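The Month We Learned to Respect the Basket

Hi everybody, and welcome back to the Prilwood newsletter! I promised last time that I'd write up the grocery runs, and I'd love to tell you it was all smooth sailing. It was not. We had a fault in December that stopped us for a good long while, and I've gotten enough emails asking what happened that I figured I'd just tell the whole story.

Quick catch-up for new readers: Feditz is our humanoid, and the job is to pick up a shopping basket full of vegetables off the floor, carry it over to the shelf, and set it down gently. Sounds easy! We'd done 173 practice lifts with an empty basket before we ever put a potato in it, and I was feeling pretty smug (never a good sign).

So, first full load. Feditz reaches down, closes the right hand, starts to straighten up... and the fingers just open. All of them, all at once. The basket only dropped a few inches, but cabbage is heavier than you'd think, and there was a potato under the bench that I didn't find until the next morning. The robot kept right on standing up and walked off toward the shelf with nothing in its hand, perfectly happy with itself.
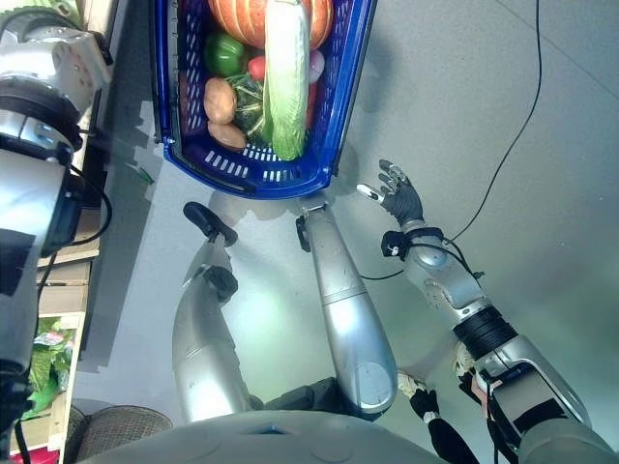
The part that bugged me most was the walking off. Dropping things is normal, we drop things all the time. But the software (we call the grasp module Zurklow, don't ask) still believed it was holding the load, so the balance controller was leaning back against weight that wasn't there. One of us was standing pretty close, too. I hit the stop button and Feditz sagged into the safety tether, no harm done, but my heart was going!

It took us 5 days to track down. The hand was losing its connection for 14 milliseconds or so whenever the wrist bent far enough under load, and a bad crimp in the wrist connector was to blame. When the signal came back, the hand rebooted into its default pose, and guess what the default pose is? Wide open. Zurklow never asked again, it just held on to the last good reading.

We've got a new connector in there now with proper strain relief, and the hand holds its last position after a dropout. Zurklow also has to check the grip again before every step, and if it gets no answer the robot freezes in place. Our new floor rule is that people stay outside the tape until the basket is down, me included.

We have to get through 100 loaded lifts without a dropout before the Tawfik demo goes back on the calendar. I'll post the count in the next issue, and if anyone has a good soup recipe for bruised vegetables, please send it my way!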